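About Rutstead

We write the software that sits between a robot's sensors and its motors. Two of us started out in a spare room above a bike shop in Bondthorpe, and there are 11 of us now, still in Bondthorpe, with better chairs and a much louder air conditioner.

What we work on

Our main project is Heiskanen, a grasp planner for cluttered containers. Give it a box of mixed small things and it proposes a grasp for each one, then picks an order that disturbs the others as little as possible. Thin, tangled and see-through objects are our favorites (they're so hard!), and we've spent many happy evenings arguing over beads.

Cundance is the tooling that grew up next to it. It lines up video with finger positions, replays any attempt step by step, and lets you swap in a new planner without touching the rest. Our regression set has 324 recorded scenes, and every change to Heiskanen runs through all of them before we merge it.

Real homes, real clutter

Tidy lab tables taught us a lot, but we love bedrooms, kitchens and hallways more. A watch with its strap lying across a string of beads, next to a clear hair clip, is a wonderful planning problem.
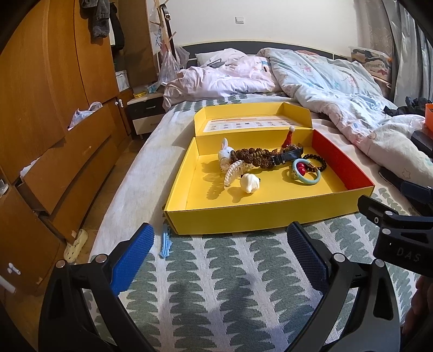
Working with us

We like small teams, short meetings and code that other people can read. If perception or motion planning keeps you up at night in a good way, write to us! We take interns every January.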